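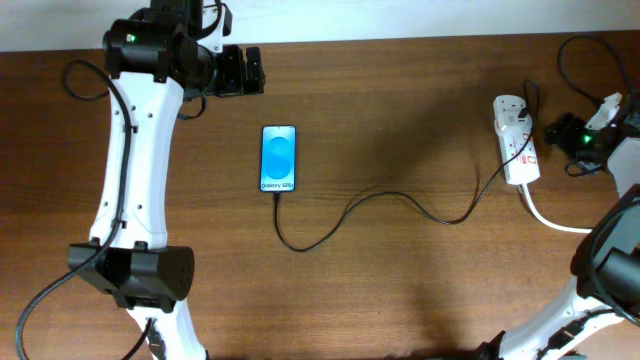

Phone on its charging cable, power strip at right.

# Jornar Charge Log

Jornar is a set of phone battery records kept by the Noiphan repair desk on Savska. It holds 492 charging sessions from 18 handsets. Each session is one CSV file.

## Fields

- `t_s` — seconds from plug-in
- `level` — battery level reported by the phone, whole percent
- `temp_c` — battery temperature, one decimal
- `screen` — on or off

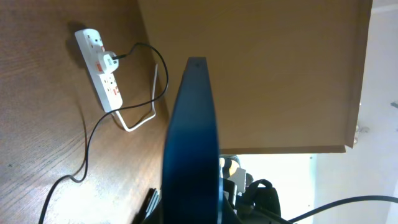 Sampling is once every 4 seconds. Sessions with fewer than 2,000 rows are kept in `short/` and left out of the default split. Gaps are stored as empty cells — do not read them as zero.

## Known issues

Reported level is not measured charge. Several handsets hold at 100 while current still flows, so end-of-charge times taken from `level` alone run early. Files from September have `screen` missing. 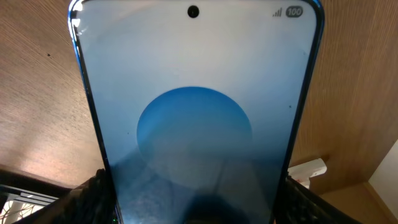 Battery indicator at 100.

## Loading

Run `bridance load jornar/` or use any CSV reader. Bridance checks column names and skips files that fail.

## Version

October 2024. Temperature offsets corrected for two handsets; session IDs unchanged.

© Noiphan, Savska | Contact | Back to top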